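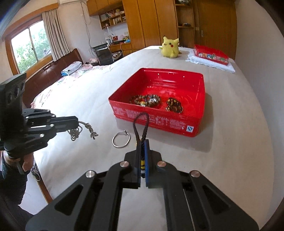

Adeel Marwat replied to my last post to say just buy the arms, the price only goes up after Christmas. Maybe. Prices have been about to go up since I started asking in November.

Where I've got to, for anyone else pricing this. The job is jewellery: bracelets, bangles, thin chains, in and out of a box. Small, soft, tangly stuff. Every sales deck I've been sent shows a robot moving a cube.

Quote one, Elix. 1148 per gripper, jaws included, pads not included. Pads are 20 a set. I asked how long a set lasts and got a link to the page where you buy pads.

Quote two, Clorano. 703 per gripper, which looks lovely until you reach "mounting and calibration to be agreed". Agreed by whom? I've asked twice now.

And you need two of whatever it is. One to hold, one to pull, or the chain stays in a lump. Both firms quoted me for one. Read the quantity column, people.

Before I sign anything I want to see a beaded bracelet go in a box and a chain laid down without a knot. 100 goes, my pieces, me in the room. Elix say yes in principle. Clorano sent a brochure.

Haris Dhanial asks whether hand-held grippers would do for the first year and leave the arms out of the budget. That's the first sensible question in this thread and I'm leaning that way. A person's wrist is still doing most of the clever part.

The Prarkgate lot will tell you the arms pay for themselves. I asked to see the sums and their sums have no line for repairs. Or for the hours somebody spends picking up dropped bangles.

So the plan as of Sat 21 December: hand-held pair in the budget, arms pencilled in with a question mark, nothing paid up front. Durrani can have another go at a quote if they put the pads in it.

Adeel, if the price does jump in January you may say so once.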